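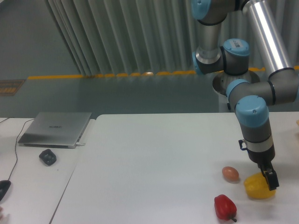
What is the Idia Deck?

It's a boxed set of cards for learning words that don't cross over easily from one language to another, the kind that need a story before they make sense. Each card has one word on the front, with a guide to saying it out loud, and on the back a short note on when people use it, who they use it with, and when you'd better keep quiet!

There are 187 cards in the box, sorted into 14 themes (manners, family, weather moods, food and guests, teasing, and so on). Ewurabena Annan wrote the notes, and she has a lovely ear for the small stuff – how a word changes when you say it to your aunt, or why one that looks like "shy" in the dictionary can be a compliment at the dinner table. We've been reading them out to each other in the office for weeks.

Sena Adjei recorded the sound files with native speakers, and every word comes in two speeds. The slow one is wonderful for those long vowels that never seem to land right the first time.

New in the second edition

The teasing theme is twice as long as it was, and the blank cards are back, because so many of you wrote in with words from your own families. The box is a little deeper too, so sleeved cards fit with the lid closed.

Details

Title: Idia Deck, second edition
Publisher: Dendbridge
Cards: 187, plus blanks
Themes: 14
Notes in: English
Sound files: download, code inside the lid
Print run: 3,000
Released: October 28, 2021
Good for: book clubs, language swaps, long train rides, curious teenagers

Owners of the first edition can get the new cards as a separate pack. They have the same backs and shuffle right in with the old ones.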